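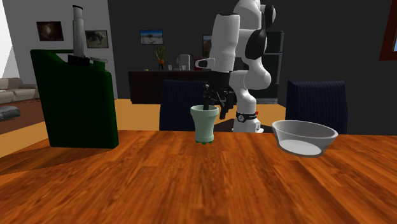 A mint-green cup and a dark green jerry can on a wooden table.

Siriwan pulls fiber claim from oat drink labels

18 November 2023 — Siriwan, the drinks maker based in Bruvau, is taking the words "high fiber" off its oat and barley drink after a reader of the small print pointed out that the number only worked if you drank 2 servings. New labels go to the printer next week. The drink itself stays the same.

The claim has been on the carton since May. Front panel, big type, hard to miss. The back panel told a different story, with the fiber figure given for a double pour and the sugar figure given for a single one. Shoppers comparing it with other drinks on the shelf would of had to do the math themselves.

Thanakorn Jaidee, a dietitian in Skustmont, spotted the mismatch while putting together a handout for patients who had been told to eat more fiber. He wrote to the company and then put his letter up on the clinic noticeboard. Word got round.

"I don't think anyone set out to fool people," Jaidee said by phone. "But my patients read the front. They're standing in a store with a kid pulling on their coat. They are not going to turn it over and check the serving size against the sugar line."

Siriwan said in a short statement that the two panels were drawn up by different teams and that it was "sorry for any confusion." No recall. Cartons already in stores will be sold through, with a shelf notice where the store agrees to put one up. Refunds for anyone who asks and still has the reciept.

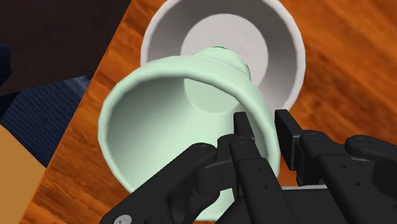 Nearly 300 people have asked for one so far, the company said. It would not give sales figures, or say how many stores have agreed to the notice.

Zuven, the grocery chain that carries most of the Siriwan range, said it would post the notice in all 11 of its Bruvau and Skustmont stores. It is also going through its own-brand cereals and snack bars to see whether serving sizes match across the pack. Results of that later, no date given.

Jaidee's advice for now is the dull kind. Beans, lentils, whole oats, pears with the skin on. Go up slowly over a couple of weeks and drink more water while you do it — a sudden jump in fiber is a good way to get cramps and give up on the whole thing. People with bowel conditions should talk to their doctor first.

He still drinks the stuff himself, he said. Likes the taste. Has it with breakfast, one glass, and gets his fiber from the toast.

On labels in general he suggests picking one line that matters to you and checking it per 100 grams or 100 milliliters where the pack gives it. Serving sizes are picked by the maker and two similar drinks can use quite different ones. If the front makes a promise, look for the same word on the back and see what amount it is tied to.

The reworked carton will list fiber and sugar for the same single glass, Siriwan said. Refund requests go through the customer desk in Bruvau, by mail or in person, weekday mornings only.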